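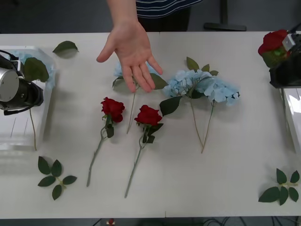

How long should you leave hydrangeas before cutting them for drying?

Longer than you think. I wait until September, when the heads have started to go a bit papery and the colour has faded slightly. Cut them in July and they'll shrivel to brown mush (ask me how I know).

Pick a dry day and go out mid-morning, once the dew's gone. Cut each stem about as long as your forearm and strip every leaf off. I do mine with an old pair of Cropper snips from the market in Loltham, but kitchen scissors are fine if they're sharp.

Now the odd bit – you stand them in water! Put 2 inches in a jug, pop the stems in, and leave it somewhere cool and out of the sun. Don't top it up. The water goes down, the petals dry slowly and they keep their shape so much better than if you hang them.

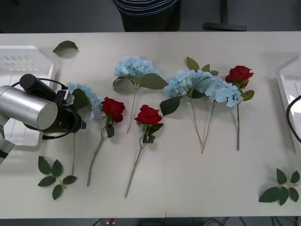
Red roses and pale blue hydrangeas, artificial ones.

Roses are different. Those I tie in small bunches and hang upside down in the airing cupboard, door open a crack, until the stems snap when you bend them. They do go darker, so start with a brighter red than you want to end up with.
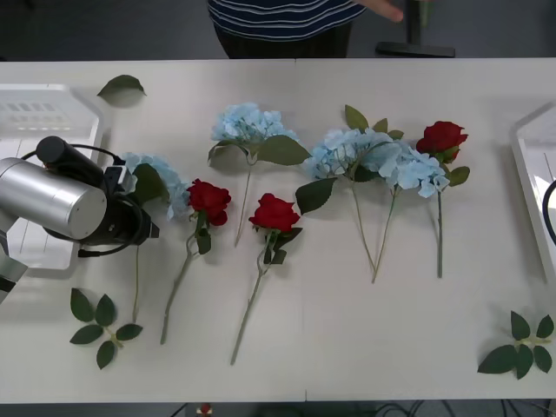 Solange Vachon wrote in to say she skips the jug altogether and lays her hydrangea heads in a box of silica gel, which keeps the blue far better but costs a fair bit if you've got a whole bush to get through. I might try it on one or two next year.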